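**toy fruit on a wooden table, will it mark??**

**nindine_mum:** got a set of play fruit for my youngest, the strawberry is the favourite. bright orangey red with little bumps all over. Worried the colour will come off on the table, its bare wood. anyone had this?
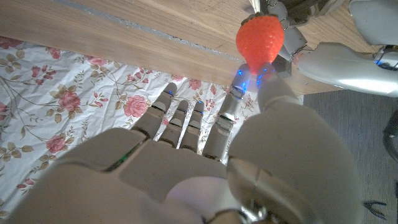 Also do you wash them or just wipe. Paid 9 quid so not precious about it.

**Ralgate30:** soapy water, leave to dry on a towel. never had one stain

**rocio_m:** disagree, ours left a pink ring on the shelf by Monday. wipe only, and keep them in a tub

**Ralgate30:** pink ring was prob juice tbh

**rocio_m:** it was not juice

**nindine_mum:** ok tub it is, ta both. will try teh soapy water on one first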